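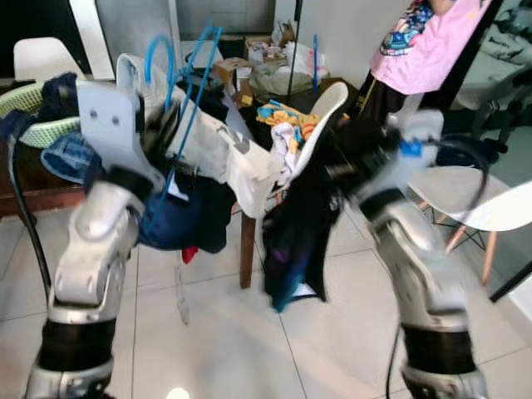

Cream blush going patchy over foundation by lunchtime – what am I doing wrong?

Posted in Face & Cheeks
May 23, 2018

Seema Bajpai

Hi all, first post here so sorry if this has been covered, I did search but most of what came up was powder blush.

I bought the Truvico cream blush in the brick shade (the one in the flat tin) and I love the color. On bare skin it's gorgeous. Over foundation it's a mess by noon. Starts off fine at 7, then it sort of breaks up into little islands, and where it's gone the foundation is gone too, so I have a stripe of naked cheek. Left side worse than right for some reason.

What I'm doing now:
Moisturizer, the Kostow gel one
Sunscreen
Foundation, liquid, medium coverage, damp sponge
Loose powder all over
Cream blush with fingers
Bit of setting spray if I remember

Skin is combination, dry on the cheeks and oily down the middle. I'm a medium-deep shade with warm undertones, so I don't want to be told to just get a powder blush, most of the powder ones I can find near me go chalky on me. Already took one back.

Also is it worth getting a proper brush? The girl at the Lodhi counter said I needed their 174 brush and it's 40 dollars. For one brush. Seems like a lot when I have fingers.

Thanks in advance.

Estíbaliz Villalobos

It's your powder. You're putting cream on top of powder and it's grabbing. Cream goes on cream, powder goes on powder – that's pretty much the only rule I keep. Swap those two steps and I bet most of it goes away.

So what I'd do:

Moisturizer, then wait. Like really wait, ten minutes, make coffee. Gel ones tend to sit on top for a while and if sunscreen goes on too soon the two of them roll up into little crumbs. If you rub your cheek before foundation and get crumbs, that's your problem right there and the blush is innocent.

Sunscreen, wait again, not as long.

Foundation, but go thin on the cheeks. You're about to cover them with blush anyway. I start at the nose and whatever is left on the sponge goes outward.

Blush now, before any powder. Warm it on the back of your hand first. Don't go straight from tin to face, you get one heavy blob and then you rub to fix it, and rubbing is what lifts the foundation. Tap tap tap. If you see a hard edge, go over it with the sponge you used for foundation, dont' wash it first.

Then powder the middle only. Forehead, sides of nose, chin. Leave cheeks alone, or if you can't stand it, the tiniest bit pressed on with a puff. No sweeping.

Re the left side – do you sleep on it? Or hold your phone on it? Mine was the phone. Drier skin on one side too, sometimes. Try a bit more moisturizer there at night and see.

On the brush, no. I have the Lodhi 174 and it's a nice brush, very dense, good for buffing foundation. For cream blush it moves everything underneath. If you want one get a small fluffy synthetic, anything, the drugstore ones are fine. I've had mine for years and it was in a bargain bin. Fingers are good though, just clean and dry, no hand cream.

The Truvico is on the waxy side btw so it will never be an all day thing. Looks lovely, moves a bit. I touch up once after lunch and that's ok with me.

If you want more staying power, put a little powder blush in a close color over the cream once it's set. I know you said chalky. Look for one with no white cast in the pan, the really scary dark ones, brick or plum or that burnt orange. They look insane in the store and then on a medium-deep skin they're just... blush. Horerham does a terracotta that might work, number 97. Ask for a swatch on the cheek, hand tells you nothing.

glossandgrumble

agree w/ the above mostly but I powder first and have no problems so who knows. depends on the powder?? mine is very fine. setting spray over everything, and more than you think. hold it further away.

also check the date on your tin, the waxy ones go funny. mine got a skin on top and I had to scrape it off w/ a tissue, fine underneath

Seema Bajpai

Thank you both!! Did it the way Estíbaliz said this morning, cream first and powder only down the middle. It's 3 now and still there. Faded a bit but evenly, no islands. And yes I did get the crumbs when I rubbed my cheek, so I waited longer after the gel and that helped too.

Phone is definately on the left, never thought of that.

Not buying the brush. Will look for the Horerham one this weekend, if they have it at the one near me, they never have the deeper shades out, you have to ask and they go in the drawer.

Estíbaliz Villalobos

Oh good! Yes ask about the drawer. And get them to do both cheeks, walk outside with it, look in daylight before you pay. The store lights are very pink.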